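Closing the Shared Kitchen at the End of the Day
Erken Residence, Resident Handbook
Revised Jul 2, 2018

Residents assigned to evening closing are responsible for the kitchen on their floor from 9 p.m. until the room is locked. Assignments are posted by Benedita Serrano in the housing office. Exchanges between residents are permitted if both names are reported to the office before noon.

Before you begin

Collect the closing key and the checklist from the front desk. Residents still cooking should be given 30 minutes' notice to finish.

Step 1. Clear the counters

Return shared items to the shelf or hook marked for them. Personal items left out must be placed in the holding cabinet with a dated slip. Items not claimed within one week are removed.
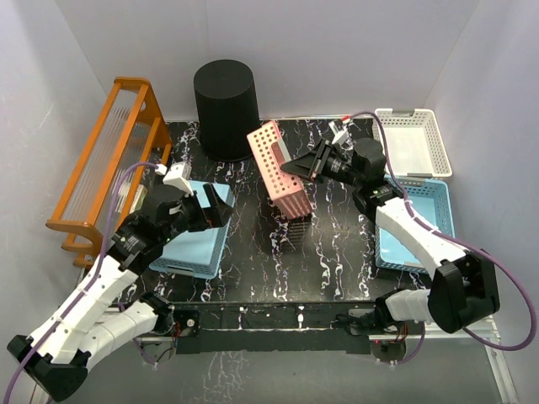 Step 2. Wash the surfaces

Use the approved cleaner only, mixed according to the label. Wipe from the back wall toward the front edge, then rinse with a clean cloth. Do not use scouring pads on the stovetops.

Step 3. Check the appliances

Turn all burners and ovens to the off position. Refrigerators remain on at all times. If a refrigerator alarm is sounding, call extension 1318 and note the time of the call on the checklist.

Step 4. Remove waste and recycling

Tie all bags before carrying them downstairs. Glass is collected separately on the ground floor, next to the bicycle room.

Step 5. Lock and sign

Close the windows, switch off the lights and lock both doors. Sign the checklist and return it with the key to the front desk. Lost keys are charged to the resident at $39.

Questions about this procedure may be directed to Afonso Prata, Residence Services.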